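3. Temporary Floor and Table Coverings in Shared Community Rooms

3.1 Background

The first part of this study dealt with permanent surfaces: sealed concrete, vinyl tile, and finished wood. This section turns to temporary coverings, meaning any sheet material put down for one activity or one season and then thrown away or stored. Coverings of this kind are common in rooms that serve several groups in the same week. They receive little attention in building guidance, and most managers choose them by price and habit. Figure 2 shows two views of a covering marked with tape. 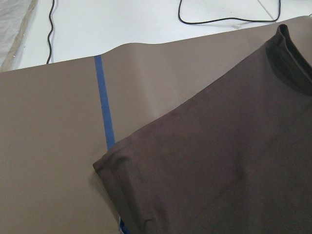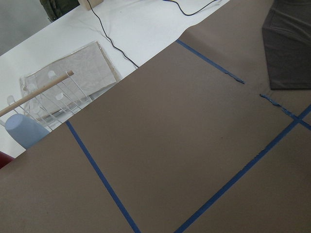
Figure 2. Brown sheet covering with blue tape markings, two views.

The rooms in the study were located in two towns, Studbridge and Gomden. Records were taken from booking sheets, purchase orders, and cleaning logs kept by the operators of each room. The full set contained 577 bookings in which a temporary covering was used. Bookings without a covering were left out of this section and are treated in Section 4.

3.2 Materials in use

Paper on a roll was the covering named most often in the purchase orders. Its low price was the main reason given by operators, and the ease of cutting it to length was the second. Cloth drop sheets were preferred for painting classes, where spilled water was expected. Plastic film was bought by both towns but was used less than the orders would suggest. Several logs note that it moved underfoot and that it was hard to fold for storage. In Studbridge, unopened rolls of film remained in a closet for the whole of the study period.

Coverings were described in the logs under many names. "Brown paper," "craft paper," "floor paper," and "builder's paper" were used for what the purchase orders show to be the same product. We have grouped these under the single heading of paper. Cardboard sheets, used in Gomden for bicycle repair evenings, were kept as a separate group.

3.3 Marking and division of the surface

A covering often did more than protect what was under it. In 105 of the bookings, the log mentions that lines were marked on the covering to divide it into work areas. Tape was the usual means. Chalk and felt pen were also recorded, the latter mostly in children's classes. Operators in both towns asked that groups use a low-tack tape, and the written rules in Studbridge forbid cloth tape on any table or floor.

Marked lines served different purposes. In sewing classes they showed the width to which fabric was to be cut. In model-making groups they set the limits of each person's place. In food preparation sessions they separated the area for clean trays from the area for used ones. The rules for these sessions were the strictest, and the lines were renewed each time the covering was changed.

The logs seldom give the size of a marked area. Where they do, the sizes follow the furniture in the room and have no clear link to the task. This agrees with the remarks made by group leaders, who said that they worked outward from a table edge or a wall. A standard layout sheet, prepared by the Lytvynenko Center and offered free to all groups in June, was taken up by 6 of them. The rest continued with their own arrangements.

3.4 Wear and replacement

Paper coverings were replaced more often than their condition required. Cleaning staff removed them at the end of the day under a general instruction to clear all surfaces, and few logs record an inspection beforehand. The effect on cost was small for any one booking but visible over the year. Under a trial arrangement in Gomden, a covering in fair condition could be left in place for the next group if both groups agreed in writing. The arrangement was used mainly by classes that met on following evenings and shared an instructor.

Wear was recorded in 2 main forms. The first was tearing at folds and edges, where the material had been bent over a table or had caught on a chair leg. The second was lifting, in which the sheet rose away from the surface beneath it and formed a ridge. Lifting was reported more often in rooms with forced-air heating. Weighting the corners reduced it, as did leaving the sheet unrolled for an hour before use. Taping the full length of each edge was effective but added to the time needed for removal, and some groups were charged for residue left on painted tables.

3.5 Storage and disposal

Storage conditions differed between the two towns. Studbridge kept its rolls upright in a heated closet. Gomden kept them flat on open shelves in a loading area, and a number of rolls were discarded for damp. The supplier, Mamov, advised that rolls be stored on end and away from outside walls, and Gomden has since cleared space for this purpose.

Used paper went to recycling where it was free of paint, glue, and food. Tape had to be removed first. Neither town kept a record of the amount recycled, and we are therefore unable to report a rate. Logs from painting classes show that nearly all paper from those bookings was placed in general waste. Cloth sheets were laundered by the operators in Studbridge and by the groups themselves in Gomden, and the costs of the two methods are compared in Section 5.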